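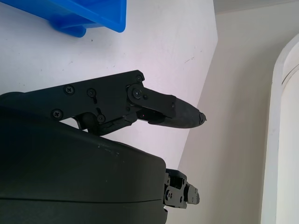 保証期間より、部品の供給期間を表示してほしい

シェア 23 コメント 100

家電売り場の値札には、価格と年間の消費電力量と保証年数が書いてある。書いていないのは、その製品の部品がいつまで手に入るかである。私はこの数字を値札に載せるべきだと考えている。保証年数よりも大きな字で載せてもいいと思う。

きっかけは台所の換気扇だった。Plumusという会社の製品で、八年使ったところで弱運転のときに音が出るようになった。羽根を外して洗っても変わらない。メーカーの窓口に電話をすると、モーターの軸受だけの販売はしておらず、モーターの一式もすでに在庫がないという返事だった。担当の人の応対は丁寧で、後継機種のカタログを送ってくれると言った。私が欲しかったのは小さな軸受ひとつだったので、カタログは断った。

結局、町の電気工事店に頼んで、寸法の合う汎用の軸受に交換してもらった。作業は一時間もかからず、それ以来、音は出ていない。つまり換気扇は寿命ではなかった。部品の流通が先に終わっていただけである。

保証という言葉には、買う側を安心させる力がある。五年保証と書いてあれば、五年は面倒を見てもらえると思う。それは間違いではない。ただ、多くの機械が壊れ始めるのは保証が切れてからで、そのあと使い続けられるかどうかは部品があるかどうかで決まる。保証が一年でも、部品が十五年出るのなら、私はそちらを選ぶ。逆に保証が五年でも、六年目に部品がなくなるのなら、それは六年目に捨てる製品だということになる。買う時点でこの違いがわからないのは、消費者にとってかなり大きな不利益だと思う。

説明書の後ろのほうに、補修用の部品を何年持つという一文が入っている製品はある。だが、その年数は製造を打ち切ってから数えるのが普通で、打ち切りがいつになるかは買うときにはわからない。しかも説明書は箱の中にある。買ったあとで箱を開けて読む情報は、選ぶための情報にはならない。性能に関わる部品だけが対象で、つまみや扉の爪は含まれないという断り書きを見たこともある。暮らしの中で先に折れるのは、たいていつまみや爪のほうである。

Derdaleの商店街に、古くからの金物屋がある。棚に小さな引き出しが並んでいて、中にはねじ、ばね、ゴムの輪、蝶番のピンなどが入っている。八月に網戸の戸車を買いに行ったとき、レジの横に紙が貼ってあった。「取り寄せできなくなった部品」という題で、品番が手書きで並んでいる。数えると170あった。店の人によると、去年の夏に貼ったときは紙が一枚で済んでいたが、今は三枚を継いであるという。客に同じ説明を繰り返すのが大変なので貼ることにしたそうだ。

この一覧を見ていて気づいたのは、高度な部品がほとんどないことだった。水栓のパッキン、炊飯器の内蓋のゴム、掃除機の車輪、魔法瓶の栓。どれも作るのに特別な技術がいるようには見えない。形が機種ごとに違うので、よその品物では代わりにならないだけである。炊飯器の内蓋のゴムが、同じメーカーの同じ容量の機種どうしでも合わない。違える理由が設計上どうしても必要だったのかどうか、私は疑っている。

部品の共通化を進めるべきだという話は昔からある。私も賛成だが、これには時間がかかる。各社の設計の都合があり、形を揃えれば性能が落ちる場合もあるだろう。それに比べれば、供給期間を表示するのは簡単である。作り方を変えなくていい。すでに社内で決めている年数を、箱の外に印刷するだけで済む。

表示の形式は単純なものがいい。「この製品の部品は何年の末まで販売します」と、西暦で書く。打ち切りから何年という数え方はやめる。型落ちの品を安く買った人も、西暦で書いてあれば自分があと何年使えるかを計算できる。中古で買う人にも役に立つ。対象の部品は一覧にして、誰でも見られるところに置く。一覧に載っていない部品は売らないということになるが、それはそれで買う側の判断材料になる。

反対する意見もいくつか聞いた。

ひとつは、費用の問題である。部品を長く持てば倉庫代がかかり、それは製品の価格に上乗せされる。これはその通りだと思う。ただし私が求めているのは期間を長くすることではなく、期間を知らせることである。三年しか持たない会社は三年と書けばいい。安くて短い製品を選ぶ人はいるし、それが合理的な場面もある。転勤で二年だけ住む部屋の電子レンジに、十五年の部品供給は必要ない。

もうひとつは、安全の問題である。素人が部品を取り替えて事故を起こしたら誰が責任を負うのか、という意見で、これは軽く扱えない。ガスを使う器具や高い電圧のかかる部分は、資格のある人に任せるべきである。先の換気扇も、私は自分では開けていない。しかし、この理屈で扉の爪や車輪まで売らない会社がある。冷蔵庫の棚板を自分で差し替えて怪我をする危険は、その棚板をテープで留めて使い続ける危険より大きいとは思えない。部品が手に入らなければ、人は壊れたまま使う。そのほうがよほど危ない。

三つ目は、新しい製品のほうが電気を食わないのだから買い替えたほうが環境にいい、という意見である。冷蔵庫やエアコンのように一日中動くものでは、そういう場合がある。年式によっては買い替えを勧めるのが正しいだろう。けれども、トースターやミシンや扇風機については、あまり当てはまらない。トースターは一日に数分しか使わない。数分の電気代の差で、本体を一台作る手間と材料を取り戻すには長い年月がいる。製品の種類を分けずに「新しいほうが省エネ」とまとめて言うのは、乱暴な議論である。

うまくやっている会社もある。Tapiaというミシンのメーカーは、説明書の最後に分解図がついていて、ねじ一本まで番号が振ってある。私の家にあるのは母から譲り受けた機械だが、糸調子のばねを番号で注文したら、四日で封筒に入って届いた。ばねの値段は100円で、送料のほうが高かった。それでも不満はない。機械そのものを買い直すことを思えば、送料などは問題にならない。

この会社のミシンは、同じくらいの性能の他社製品より少し高い。売り場ではその差が目立つ。分解図も部品の値段も売り場では見えないので、客は値段だけを見て隣の機種を買う。長く使えるように作っている会社が、そのことを店頭で伝える手段を持っていない。表示の制度は、こういう会社のためにもなるはずである。宣伝文句で「長く使えます」と書くことはどこの会社にもできるが、西暦の数字を印刷するには実際に部品を用意しなければならない。

修理をする側の事情についても書いておきたい。換気扇を直してくれた工事店の人は、仕事のうち手を動かす時間より部品を探す時間のほうが長いと言っていた。電話をかけ、問屋に聞き、なければ廃棄品から外したものを当たる。探しても見つからなければ代金は取れない。これでは修理を仕事として続ける人が減るのは当然である。Derdaleの周りでも、家電の修理を受ける店は私の知るかぎり二軒しか残っていない。以前は駅のこちら側だけで四軒あった。

部品がいつまで出るかが公になっていれば、店のほうも準備ができる。期限の前の年に、よく出るものをまとめて仕入れておくこともできる。期限が過ぎた機種は、持ち込まれた時点で断れる。探し回ったあげくに断るのと、初めから断るのとでは、店にとっても客にとっても大きな差がある。

期限のあとをどうするかという問題は残る。私は、供給をやめた部品については図面の寸法を公開してほしいと考えている。売る気がないのなら、他の人が作ることを妨げる理由は少ないはずだ。Gerkeroという小さな町工場が、古い水栓のパッキンを現物から採寸して作り、100個単位で金物屋に卸している。採寸には現物がいる。摩耗した現物から元の寸法を推し量るので、合うまで何度も作り直すと聞いた。寸法の表が一枚あれば、この手間は要らない。

もちろん、公開したくない会社はあるだろう。全部の部品について求めるのは無理だとも思う。まずはゴムと樹脂の消耗品だけでもいい。金物屋の紙に並んでいた品番の多くは、その範囲に入る。

買う側にもできることはある。店員に「この機種の部品は何年まで出ますか」と聞くことである。私は最近、必ず聞くようにしている。その場で答えが返ってきたことはまだないが、二度、調べて電話をくれた店があった。一度は十年という答えで、私はその洗濯機を買った。もう一度は「わからない」という答えだった。そちらは買わなかった。

聞かれる回数が増えれば、店はメーカーに問い合わせるようになる。問い合わせが増えれば、メーカーも値札に書いたほうが楽だと考えるかもしれない。制度ができるのを待つより、そのほうが早い可能性もある。

換気扇の話に戻ると、交換した軸受の寸法は、本体の内側に油性ペンで書いておいてもらった。次に音が出たときには、それを読めば同じものを注文できる。

コメント 100件をすべて表示

シェアする 23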